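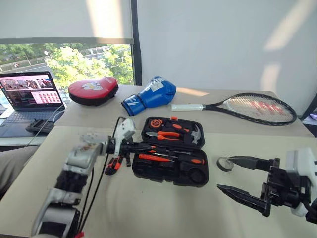
Fixing Things, Slowly

The woman who runs the repair desk at Tomell has opinions about screws. "There are 27 kinds in one toaster," she says, "and two of them matter."

She learned on her aunt's radio, which never forgave her. She still buys secondhand tools – handles first, looks later.
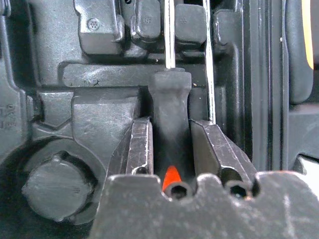
Ivotley Mending Club

Does she ever give up? "On umbrellas, yes." The club's waiting list stands at 427, mostly lamps. She plans to reach the last of them by November and declines to say which one.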